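We use cookies to keep you logged in and to remember which threads you have muted. OK / Manage

House rules for cloth folding, draft 3: please shout now

zostside_pete
Draft 3 of the rules for hand-held gripper demos on cloth. Draft 2 ran to 23 rules and was read by one person, who was me. The ones that people keep arguing with:

1. Fingers open and clear of the cloth at the start of every take.
2. Both markers facing up and uncovered before you start. If a fold flops over one, bin the take.
3. Cloth goes down rumpled. No smoothing it out by hand first because it looks nicer.
4. Same backdrop for a whole batch. Wrinkles in it are fine, moving it halfway through is not.
5. 400 takes to a batch, then somebody else has a go.

Starting position as I understand rule 1, fingers apart with the cloth lying across the near side of the table:

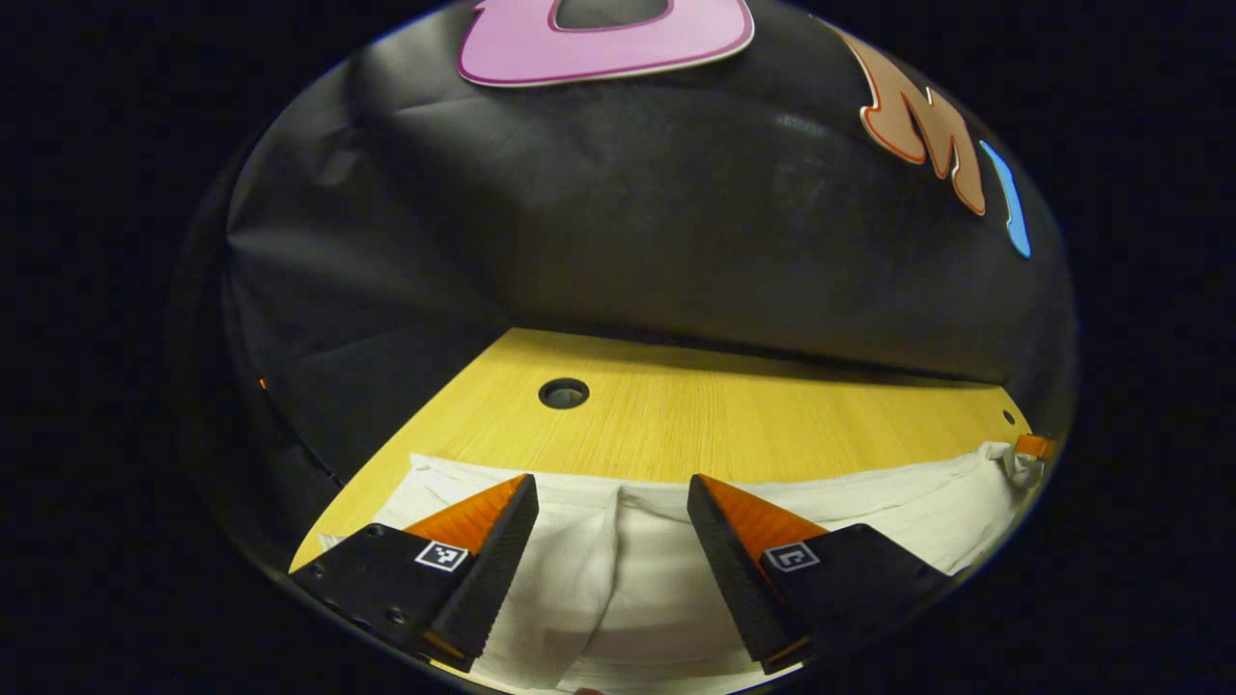 Evalley Makers » Robotics Section » Methods & Good Practice

Comments by tomorrow evening please, then it gets printed and ignored in the usual way.

14 replies · 3 shares

marl_k
Rule 4 needs to say something about decoration. You've got a pink letter and an orange M on that backdrop. Either they're part of the setup and get written down, or they come off. I don't mind which. I mind finding out in November that half the batches had them and half didn't.

gusset
Disagree. Real kitchens have things on the wall. If the policy falls over at the sight of a letter M I'd like to know early.

marl_k
Then vary it on purpose and log it. "Whatever was up at the time" isn't variety, it's housekeeping.

WSalazar
Wálter Salazar here, I wrote the original sheet at Rivadeneyra that Pete has been politely mangling. Two points. Rule 1 used to give a clearance, and it should again, as "clear of the cloth" means one thing to me and another to someone on their third coffee. And there's a round hole in that tabletop. Cloth finds holes. Our rule was to keep the working area away from any opening or cover it for the whole batch.

zostside_pete
The sheet had a clearance in millimetres and no one owned a ruler they were willing to bring.

WSalazar
A finger's width, then. You have two fingers right there.

tinpot
Can I speak up against rule 3. I do the folding for the Zurdale set and if it goes down properly rumpled I spend most of the take hunting for a corner. We get through 17 an hour if we're lucky. Flat start, one crease allowed, and you'd have double.

gusset
Double of something nobody needs. Towels do not arrive flat. Mine arrive as a sort of ball.

tinpot
Yours may. I've got 400 to do and a bad wrist.

marl_k
Could split it? Some batches flat, some rumpled, start state in the log. Also the wrist thing ought to be a rule in itself. 400 in one stint is too many for anybody and I said so in draft 1.

zostside_pete
OK. Going into draft 4: decoration logged, finger's width, holes avoided or covered, start state logged, batch can be shared between people with a note of the changeover. Rule 2 stays as it is unless anyone objects.

gusset
I object to rule 2 a bit. Binning every take with a covered marker loses you the interesting ones. Flag them and let whoever does the processing decide.

WSalazar
I have been whoever does the processing. Bin them.

Get the Evalley digest by email, once a month. Unsubscribe whenever you like.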